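Sorting Stuff: Why Trays Have Little Walls
Kids' Explainers, by Ekow Akolgo
May 3, 2019

Got a messy drawer? Good. Go look at it. Pens, a battery, half a crayon, a key for who knows what. All in a heap. Now try to find the key without moving anything. Hard, right?

Now think of a tray with compartments. Compartment is a long word for a little room. The tray has small walls inside it and every little room can hold one kind of thing. Keys here, crayons there. Your eyes don't have to search the whole heap anymore, just one small square.

A basket works differently. One big space, no little walls. Great for big stuff, or soft stuff, or lots of the same thing. Socks! Blocks! Toss them in, done. But put 4 tiny beads in a basket of blocks and see how long it takes you to get them back. (We tried. Too long.)

So which one do you pick? Ask:
Is it small? Tray.
Are there a lot of them, all the same? Basket.
Do I need it fast? Tray, and always the same spot.
Do I carry it from room to room? Basket, if it has handles.

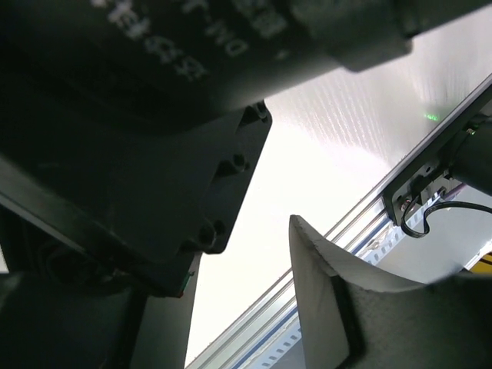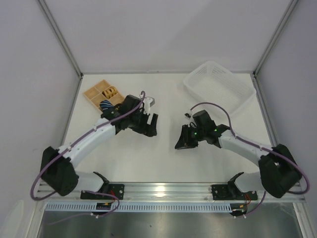

Second picture: a wooden tray with compartments on the left, a white plastic basket on the right.

What are they made of? Wood comes from trees, you knew that. Wood can be cut and glued into little walls pretty easily, and it feels nice. It doesn't like sitting in water tho. Plastic starts out as a hot goo that gets pushed into a mold, then it cools and keeps the shape. Plastic is light and you can rinse it in the sink. Both get sticky if you store candy in them so dont.

Word to know: SORT. To sort is to put things in groups. You can sort by color, by size, by what it's for. There is no one right way. My friend Tela sorts her buttons by how many holes. Bawa goes by color only and they argue about it every time.

TRY IT
You need: an egg carton, a bowl, a pile of small things from your room. Ask a grown-up first, and keep small things away from babies.
1. Dump the pile in the bowl. Find 3 things that match. Have somebody time you.
2. Now sort the pile into the egg carton. Takes a while, thats ok.
3. Find 3 things that match again. Time it again.
Write both times down. Which was quicker? Don't forget to add the sorting time, thats the tricky bit.

Next week: why zippers get stuck.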